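PACKERS WANTED - box and tape work, Pulbridge
Posted 2 April 2026
Ref 3717

Short of hands again so here we go. Lebrun needs people for the packing tables at our Pulbridge unit, part time to start, more hours if you want them once you've settled in. Gift boxes mainly. Yellow inside, dark outside, lid on, tape, stack, next one. No experience needed but you do need to be neat. Really neat. Customers send them back over a scuffed corner.

What the job is

Opening out the box pieces, checking the insides are clean, fitting the lid part, taping, putting on the trolley. Some folding of inserts. Some sweeping up. The yellow ones show every fingerprint so hands washed before you start and after your break please, no hand cream. You'll be at a table most of the shift, standing or sitting, up to you, there are chairs.

Orders go out under the Jutuslow name and also Brenden, two sizes, you'll learn which is which in the first morning. The March order was 1308 boxes and we got it out with too few people, dont want to do that again.
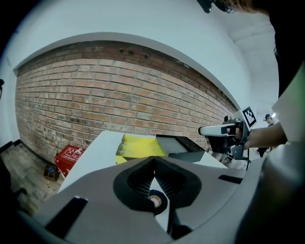
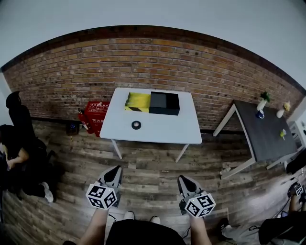 Shifts

Mornings 8 till 12.30, or afternoons 1 till 5.30. Pick one and stick to it if you can, swapping is fine so long as Hidayah knows the day before. Three shifts a week minimum. No nights. No weekends, except the run up to Christmas when there's usually a Saturday or two, paid extra.

Pay is hourly, paid weekly, rate confirmed when we ring you. Holiday pay on top. Paid trial shift, so nobody is working for free. First 1000 boxes everyone is slow, we know that, we'd sooner have slow and straight than quick and crooked.

You'll need

- decent eyesight for marks and dents, glasses fine
- steady hands with tape. If you can lay a strip down without a bubble you're ahead of half of us
- to turn up on time
- flat shoes, closed toes
- right to work documents, originals, bring them to the trial shift

Nice to have: you've done packing, gift wrap, framing, bookbinding, anything with paper and card. Not a deal breaker. One of our best packers came from a bakery.

Not heavy work, the boxes come to us flat or in light parts, but there is a bit of bending and the full trolleys take a push. Tell us if that's a problem and we'll sort the table out so you're on taping only. Tables can be moved about. Keep bags and coats off the floor by the walls, hooks are in the corridor.

Tea, coffee and milk provided, bring your own mug. Microwave works, toaster doesnt. Parking is tight before nine, the 122 bus stops at the end of the road and its a five minute walk from there.

How to apply

Ring the unit and ask for Hidayah Sinaga, or drop a note in at the front desk with your name, number and which shifts you can do. CV if you have one, not needed. Please put the ref on it or it ends up in the wrong tray. If you've applied before and heard nothing, sorry, try again, we had a muddle with the post in March.

Trial shifts are being booked now, mornings are filling up first so say if you can do afternoons. Questions about pay or paperwork to Dzintra Org in the office, mornings only. We'll ring everyone back either way.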